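# Colleck hands overnight sorting to robot arms at its Urach parts warehouse

11 Mar 2020

Parts supplier Colleck has moved most of the small-item sorting at its Urach warehouse to robot arms, ending the overnight hand-sorting shift that had run there for years. The change took effect this month after a trial that began last May.

The warehouse ships replacement parts for pumps and valves. Until the trial, 83 people worked in sorting across three shifts, picking seals, caps and fittings out of mixed bins and placing them in numbered trays. The arms now do that work at night and share it with people during the day.

Colleck says no one in sorting has been laid off. Night workers were offered day jobs in packing, returns or a new group that sets up and watches the arms. Most took one of the three. Eleven left the company, some of them for jobs closer to home.

For those who stayed, the biggest change is pay. The night shift carried a bonus, and day jobs do not. Colleck is paying former night workers half of the old bonus until the end of the year. The works council had asked for the full amount over two years and says it will raise the matter again in the fall.

"I sleep now, and I have less money," said one packer who spent nine years on nights. "My wife would say it's a good trade. I'm still doing the math."

The arms came from Holovko, a small automation firm that also trained the setup group. Holovko began by having warehouse staff mark out positions with letters and numbers and move a single block from place to place. Only after that did the trainees work with real parts. Workers said the lettered positions have stuck, and people on the floor now call out tray locations the same way.

The setup group has 14 members, all of them former sorters. Their day starts with a check of the grippers and the lights, then a short test run with practice blocks. After that they load the trays and deal with stops. Oily seals are the most common cause. The arms also have trouble with thin washers, so those have gone back to a hand-sorting table near the loading dock.

At the peak of the trial, the arms stopped 332 times in one week. The figure has come down since then, but several workers said the stops are what tire them out. Sorting by hand was dull, one said, but you set your own pace. With the arms, you may wait 20 minutes and then have three problems at once.

Colleck has changed the job twice in response. Each person now watches fewer stations than planned, and everyone in the group spends two hours a day on other work away from the floor. The council has asked for a written limit on the number of stations per person. The company says it will give an answer after the summer.

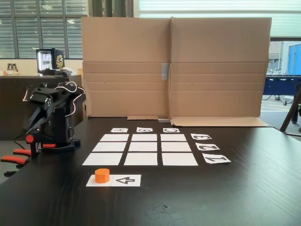
Can a sorter with no technical background learn to run the arms?

Colleck's experience so far says most can, with about six weeks of paid training and a few more weeks next to someone who already does the job. None of the 14 had programmed a machine before. Two others started the course and went back to packing at their own request, with no loss of pay grade.

The course covers how to teach the arm a new position, how to clear a stop safely and when to call Holovko for help. Programming beyond that stays with the supplier. Some in the group would like to learn it, and Colleck says it will pay for two places on a longer course this year.

The company has 544 part types on the list for the arms and has moved almost 332 of them so far. The rest are either too small, too soft or ordered too rarely to be worth setting up. Those will stay with the day sorters.

A second Colleck site, in Prallov, is due to start its own trial in May. It is a smaller warehouse with no night shift. Staff there have been invited to spend a day in Urach before the first arm is installed, and the setup group will show them the work without managers in the room, an arrangement the council had asked for.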